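The fudge is back (and so is the liquorice)

Hello again, sweet-toothed people! The kitchen has smelled of burnt sugar since Friday and I've got butter on my good shoes, so you can probably guess what this one is about.

December boxes are open for orders. We've kept the small and the large, same prices as last year, and you can still swap any flavour you don't fancy. I know a few of you feel very strongly about coconut.

New in the fudge tray is a salted rye one that Young-sook Han has been fiddling with for months. The first go set like a roof tile and the second wouldn't set at all, but she's got it now - soft in the middle, a bit of crunch on top, and much less sweet than our vanilla. I had two squares for breakfast and I'm not sorry. She's also brought back the ginger, with bigger lumps, after the complaints (you know who you are, and you were right).

Then there's the liquorice. Sunstead, who make our salty coins, were out of them all autumn, and I got tired of saying "maybe next week" over the counter. They're in! We have the soft ones and the hard ones, and the hard ones really are hard, so mind your fillings. If you want them in a box, write "coins" on the order form and tell us which sort.

A few bits you might need. Last orders for posting are the Friday before Christmas week, at 3 o'clock. Collections can be later, just ring first. Boiled sweets travel beautifully, fudge does fine in the cold, but please don't ask us to post the marshmallows again, they arrive as one marshmallow. Nut-free boxes are made up first thing in the morning before anything else comes out, so we need 2 days' notice for those.

Tae-yang Hong is doing another sugar-pulling evening in the shop, 4 places only, and you take home whatever you make, stripes or no stripes. Wear sleeves you can push up. Last time we had some lovely candy canes and one very handsome walking stick.

Right, the toffee's calling. Come in and try the rye!

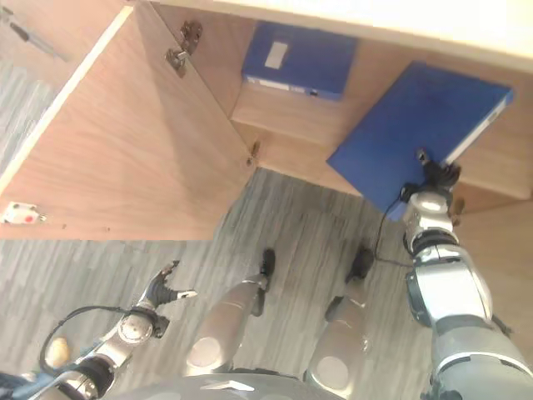 Words: Saodah Govindasamy | Jultura Sweets newsletter, December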